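The small room problem

Every office has one. The little meeting room at the end, too small for the whole team, too big to give to one person. Four walls, or three and some glass. Chairs that came from somewhere else. A table somebody liked once.

I've been looking at small meeting rooms since May and I have opinions now. Mostly I have opinions on tables.

Start with Maribeth Estrella, who runs the furniture side at Fulholm and has put more people round more tables than I'd care to guess. She won't sell a rectangular one for a small room if she can help it. "Corners," she told me on the phone, twice, and then had to take another call. Rang back later. Corners are where hips go, she said. Corners decide who's at the head. A round top lets two people sit wherever they fancy and shove up when a third comes in with a sandwich.

Round it is then. Wood if you can, pale if the room is short of daylight. Dark tables in little rooms look like a solicitor's.

Then the stuff on top, and this is where people go wrong. Either nothing at all, like a room waiting to be let, or a great heap of chargers and last year's brochures. Lautaro Cáceres did the interiors at Wustska, five small rooms on one floor, and his rule is that everything on the table has to be something a guest might reach for. Or look at. Flowers count as looking at.

Tissues, he says. Always tissues. Hay fever, spilt coffee, bad news. Get a box in a plain colour and nobody minds it sitting out. A glass. Flowers in a plain vase, yellow if the walls are white, becuase white walls will swallow anything timid. He changes his once a week and pays for them out of his own pocket, which his boss found out from me. Sorry Lautaro.

The table in the room I liked best was very nearly all of that. Pale round top, yellow flowers in a white vase, black tissue box with one tissue up and ready. Plus a small bottle with a red cap, which I'd have moved to a shelf, and a little yellow box I wouldn't. It went with the flowers.
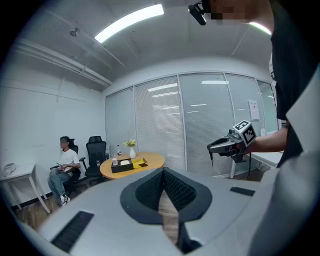
Chairs, and what to do about them

Nobody buys chairs for the small room. They wander in. Black office chairs, nearly always, on the run from some desk or other. I used to be sniffy about it and wanted proper matching visitor chairs, four legs, a bit of colour.

Changed my mind. Dardo Montecinos, who repairs seating out of a unit behind the Núñez building, changed it for me. People slump in the small room, he says. They go there to read their phone for ten minutes. Give them a decent back. Mesh in summer, arms always, and a high back if whoever's sitting is going to be there long enough to need one. He'd keep it to two chairs at the table and let the others be fetched.

Same colour, at least. Two blacks from different makers look like a pair from the door. A black and a blue look like an accident.

Desks against the wall: fine, if they're white and the legs are thin. You get somewhere to put a bag or a laptop without losing the middle of the room. Keep the tops bare as you dare. One small thing, not nine.

Glass, blinds, bits of paper

The glass wall is the good part and everybody fights it. Elba Durán at Brukov spent £812 on horizontal blinds for hers and says it's the best money in the building. White slats, tilt them halfway, the light stays and the nosiness goes. She had verticals before. They clacked.

Watch the ceiling lights, mind. Glass throws them straight back at you and at four in the afternoon in winter it's like sitting in a fridge. A warmer bulb helps a bit. A plant helps less than you'd think.

And the notices. There's always a notice taped to the glass. I have no cure for this. Elba allows one sheet, straight, at eye level, and takes down anything past its date. I'd say that's generous.

What would I do first, with no budget? Clear the table. Wipe it. Go and buy flowers.

812 shares | 5 comments
Letters and corrections: write to the features desk | © All rights reserved | Back to top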